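Workshop notebook, race shop, Saturday, late afternoon into evening

Writing this down before I go home, because last time I trusted my memory over a weekend and Friederike and I spent the whole next morning arguing about which fork spring was in which bike. So, in the order it comes to me.

The Flurkthorpe round is behind us and both bikes are back on their stands. Alasdair came home happier than I have seen him all season. A strong second moto, a nice clean last lap, and only one complaint, though it's the same one he had at the previous track: the front end climbs in the stroke well enough in the first laps, then gets harsh when the braking bumps into the downhill left build up. He says it feels like the fork runs out of patience before he does. I've known him long enough to take that as a real technical description!

Pulled both fork legs off the number 7 bike after lunch. Left leg oil was fine, a bit gray but nothing to worry about. Right leg was darker, and the lower bushing has worn on the front face more than I like. I held it next to the spare and there's no argument to be had. New bushings in both legs, new seals while we're in there, and I set the oil height the same on each side (checked it, had some tea, checked it again). Compression goes two clicks softer than we raced it. I left rebound alone for now – Alasdair likes to feel one change at a time, and he's right to.

Yaryna did the clutch on the other bike. The basket has light notching and she dressed it with the fine file, but she wants a new one in before the sand race and I agree with her. The plates were blue on the outer edges, so somebody (we know who, and she'll read this, hello Ye-rin) has been slipping it hard out of the gate. Starts have been very good, mind you, so I'm not going to make a speech. We'll just budget for plates.

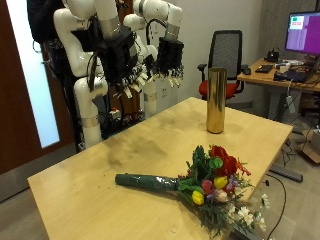
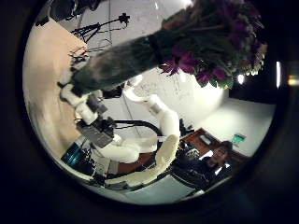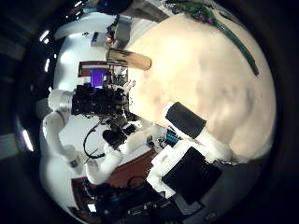 First one: bouquet and gold vase on the table.

Back to the list. Rear shock on the 7 bike: sag was out by a little. I reset it with Alasdair in full gear and a half-full tank, with Friederike holding the bars and me reading the tape, and then we swapped and she read the tape, and we got the same number, so it goes in the book. Shock service is due at 40 hours and we're close enough that I'd like it done before the long drive. Olga has the shims sorted in the blue drawer, please put them back in their own little bags if you take any out. I know I say this every time.

Chain and sprockets: we tried the Jalteo rear sprocket for the last two outings. The teeth look even and I've no objection, but I want to see it after a proper muddy day before we order a stack of them. Chain adjusters greased. The left adjuster bolt on Ye-rin's bike was starting to seize, so I ran a tap through and replaced the bolt.

Wheels: front hub bearings good on both. Two loose spokes on the 7 rear, near the rim lock as usual. Trued it as well as I could, and there's still a small hop that I can see on the stand and that Alasdair swears he'll never feel. Spare rear is laced and hanging by the door with the softer tire on it.

The van reads 2,987 on the trip counter since its oil change. Not my department, but I wrote it on the wall chart too.

Things I didn't get to: the throttle tube on the spare bike still feels gritty, the air box on Ye-rin's has a seam I want to reseal, and the Kotia graphics are peeling at the shroud where her boot rubs. Also the test track at Chae has gone over to the winter gate code, ask Olga for it before you drive all the way out there like I did.

Plan for the next test: Alasdair does a few laps as it stands, then we try rebound one click slower, then back again so he can be sure. If the harshness is still there with the fresh bushings, Yaryna and I will open up the mid-valve and look at the stack. Bring the small scale and the good torque wrench, the one with the tape on the handle.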